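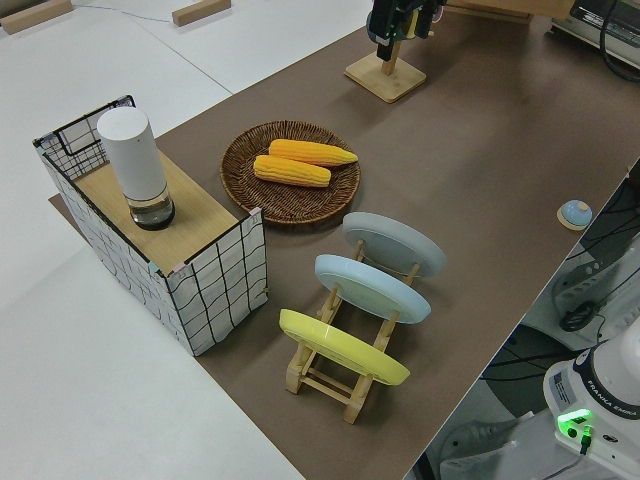 12 February 2023

OK, second go at the kitchen set on Drava. Moved the counter for the episode store up to 1114 before starting, so anything below that is from October and should stay out of the Kurkach training run (please, I already made that mistake for all of us).

Did the plates first while I was fresh. Plates are the easy ones now, as long as you come at the rim from above and close slowly. My bad habit is squeezing the trigger before the wrist has caught up with my hand, and you can see it in the force trace every single time - a nasty little spike right at contact. Yoon-hee Seok watched me do a few and told me to breathe out before I close. Felt silly, helped a lot!

Then the drawer. I'd been pulling it the way I would at home, in one yank, and the policy copies that and loses the handle halfway. So today I went for a long even pull, elbow low, and kept going along the line of the drawer until it stopped.
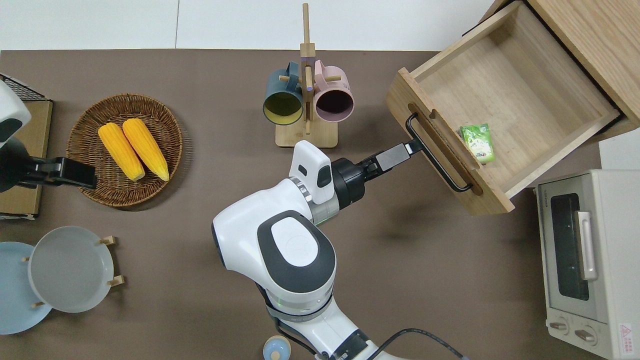
Going that slow makes the episodes longer, and a couple ran past the 2000 step limit and got chopped. Raised it to 3000 in the Ferri config. Remember to put it back for the mug tasks or we'll be storing a whole lot of nothing.

Other stuff: the left leader handle drifts if you let it rest, so re-zero it between takes. And the second arm wants a parking pose that we all agree on. I've been leaving it wherever my hand got tired, and that's bound to leak into the data. Wrote one up under "park_a", try it and complain to me.
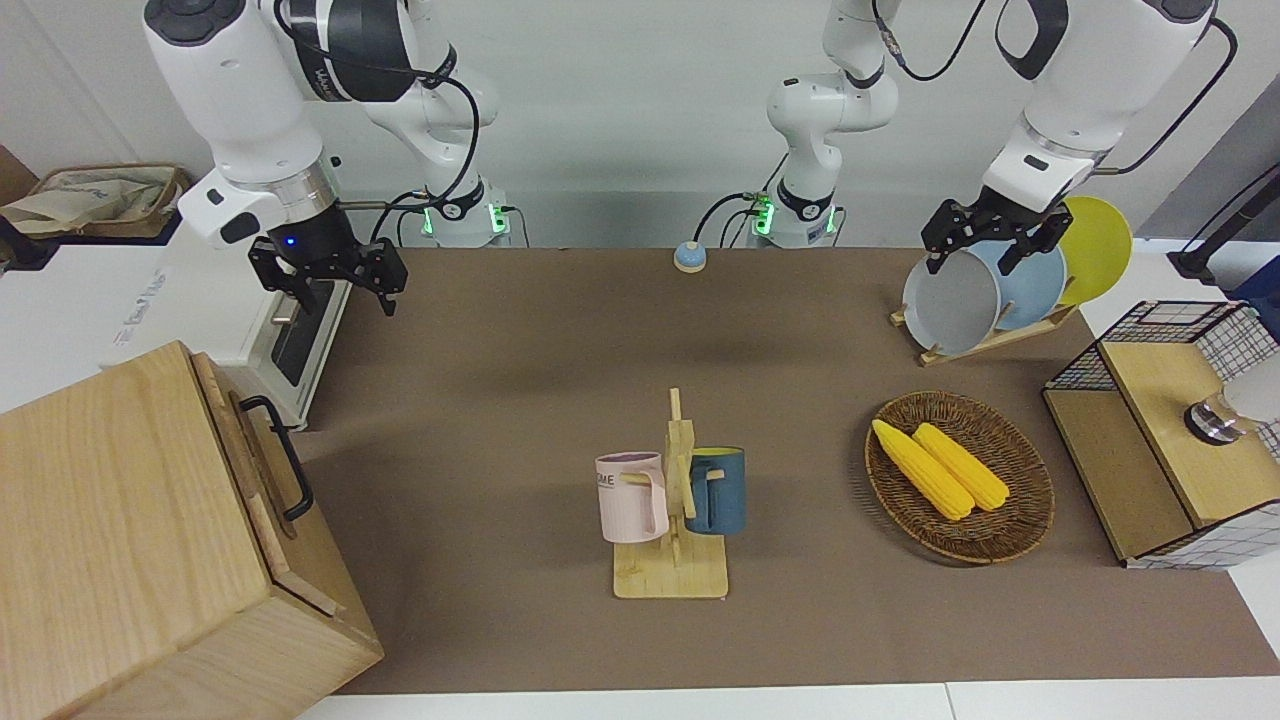

Do we keep the takes where the operator fumbles and then recovers? Keep them if the recovery is clean, and tag them "recover" so they can be filtered later. Throw out anything where you had to reach in by hand.

Goal for next session is 20 good drawer takes, then closing it again, which I haven't tried with the slow pull settings yet.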